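Trovon Can Handling Cell
Setup and Care

The Trovon cell is supplied for benchtop handling of beverage cans and similar light containers. It is intended for laboratories and training sites that need a compact station and have staff on hand to maintain it. The procedures on this page were revised by the Rellilthorpe service office on 1 June 2025.
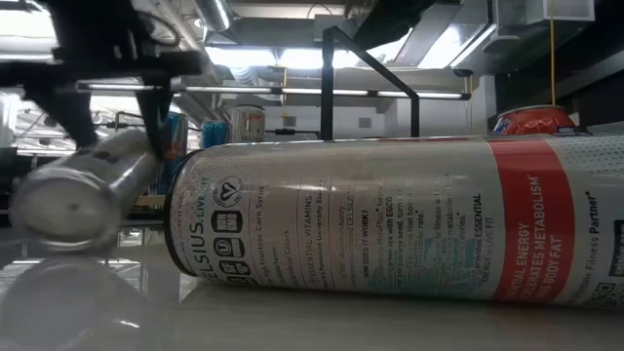

Gripper fingers should be inspected at the start of each shift. Residue on the contact faces lets a can rotate in the grip, and the fault is often mistaken for a calibration error. Wipe both faces with a lint-free cloth and check the finger screws for play. The tabletop should be cleaned at the same time. A glossy white surface reflects the cans and the lights above them, and smears on it can disturb object detection. Replace the fingers after 2000 grip cycles.

Positioning the Rack

Set the rack square to the table and confirm that the shelf board lies flat between the end frames. Cans may be staged on the board, as with the three Celsius cans shown with this section, or directly on the tabletop. Teach the approach path with the tallest can in place, and leave 25 mm of clearance above it.
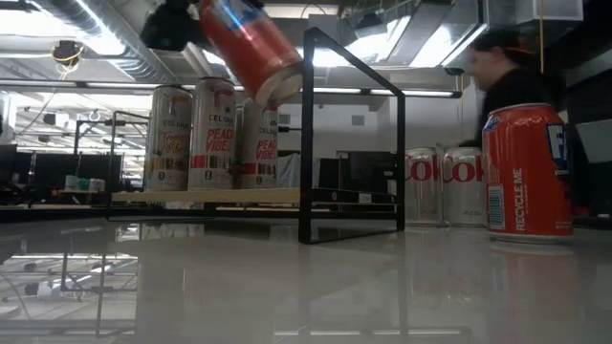 Cable Care

Cables on a two-arm cell require more attention than any other part. Move each arm slowly through its full reach and watch the slack between the wrist and the base. A loop may hang over the work surface, provided that it does not catch on standing cans or on the opposite gripper. Connectors at the base should be seated by hand and checked every 160 operating hours. Stop both arms before any cable is touched.
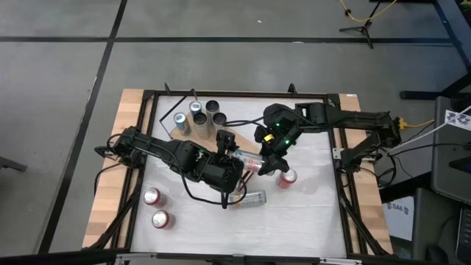 Feng-yi Chu reports that the Trunisside site replaced two wrist cables before the slack was corrected, and has replaced none since August. The site now marks the correct cable position with tape at each clamp.

Replacement fingers and cable sets may be ordered from the Rellilthorpe service office under part group 34.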